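3. Setting, materials and how the talk was gathered

3.1 Why texture words

Colour words have had a long and happy life in language research, and so have words for shape and size. Words for how things feel under the fingers have had far less attention, and we think that is a great shame, as they are some of the liveliest words people own. Ask a grandmother in Sturkstead what a wool blanket feels like and you may get "scritchy", "prickly", "tickly" or "rough as guts" before she has finished her tea. Ask her son and he will say "rough". This section explains where our talk came from, who did the talking, and how we decided what to count as a texture word in the first place.

Our starting point was the word list drawn up by Nasrin Golestani for her earlier work on cloth sellers. It has 18 core words, among them soft, rough, smooth, fuzzy, spiky, slick and lumpy. The list has held up very well. What it lacks, by its author's own account, is the home-made part of the vocabulary: the words people bend, double up or borrow when the core list lets them down. Those are the words we were after, and they are a joy to collect.

3.2 Speakers

We recorded 74 adults, all of whom had lived in Sturkstead or on the farms near it since they started school. Fadi Moussa found most of them through the Hijazi bakery, where a sign-up sheet was left beside the till, and the rest came along with a friend or a neighbour who had already put a name down. Speakers came in pairs. We had tried single interviews in the pilot and the results were stiff; people answered as if there were a right word and we were holding it back. In pairs they argue, tease and correct each other, and the rare words come tumbling out.

A pair always knew each other well. We had married couples, sisters, a father and daughter, two retired shearers and a good many workmates. Each pair was given the same opening question ("What's the nicest thing you've ever slept under?") and was then left to wander. The interviewer spoke only if the talk dried up.

3.3 Room and table

Sound mattered more to us than anything else in the room. Many of the words we hoped to catch start or end in a soft hiss — scritchy, fuzz, plush, slish — and those sounds are the first to vanish when voices bounce off a bare tabletop. Gwendolyn Gallagher tried several coverings in August and settled on a thick cover that soaked up the knocks of cups and elbows. The same covering was used for every session, and we left it in place between them so that the sound would stay as even as we could make it.

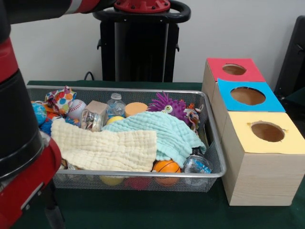

Figure 2. Table with its dark green covering, against the white wall.

The recorder sat on a folded towel to one side, where both speakers could forget it. Sessions were held in the late morning, before the road outside got busy, and one Saturday was set aside for people who worked through the week. Inger Mogensen listened back to each recording the same evening and noted any stretch where a truck, a cough or a kettle had covered a word. Lost words were marked as lost. We did not guess at them, even when the sense was plain, as a guess would nearly always land on a common word and make the rare ones look rarer still.

3.4 From recordings to words

The recordings were written out in full with Pollo, a transcription program that lets the listener slow a clip down without changing the pitch. This turned out to be a great help with doubled words such as "fuzzy-wuzzy" and "lumpy-bumpy", where the second half is often swallowed. Spelling was a harder matter. Many home-made words have never been written down by the people who use them, and when we asked, speakers in the same pair sometimes spelled them in different ways. We kept both spellings and joined them under one entry.

A word was entered as a texture word if it met either of two tests. The first was whether the speaker used it in a frame such as "it feels ___" or "it's all ___ to touch". The second was whether the other speaker took it up as a word for feel, by agreeing with it, fighting it or offering something better. The second test did a lot of good work for us. It let in "dog's ear", said of worn velvet, and "Sunday", said of starched sheets, neither of which would have passed the first.

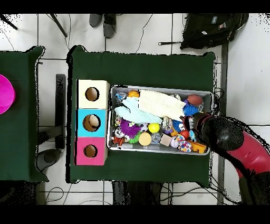 Some words sit on the border between feel and look. "Shaggy" is a lovely case. Speakers used it of things they had handled and of things they had only seen across a paddock, and it would be odd to call it one word in the first case and another in the second. We entered these words whenever the talk made clear that somebody had touched the thing, or was remembering the touch of it. "Knobbly", "fluffy" and "bristly" were handled in the same way. Words for warmth and damp, such as "clammy", were kept in a separate list and are taken up in Section 5.

3.5 Checking the entries

Bilal Nseir, who had taken no part in the sessions, went through the written talk again and marked texture words on his own. Where his marks and ours did not match, the three of us who had run the sessions sat down with him and played the clip. Most differences were about the border words just described. There were 11 entries on which we could not agree at all, and these are left out of the totals and printed in full in the appendix, because some of them are too good to lose.

The agreed entries were then sorted in Brosance, a free tool for building small dictionaries. Each entry carries the word, its spellings, what it was said of, and whether the other speaker took it up. We grouped the entries into six families by the way the word was made: core words, doubled words, words with an added ending, words borrowed from another language spoken at home, words taken from the name of a thing, and words copied from a sound. A few entries belong in two families at once — "crunchy-wunchy" is both a copied sound and a doubled word — and these appear in both. Section 4 takes the families in turn, starting with the doubled words, which gave us the most material and by far the most laughter on the recordings.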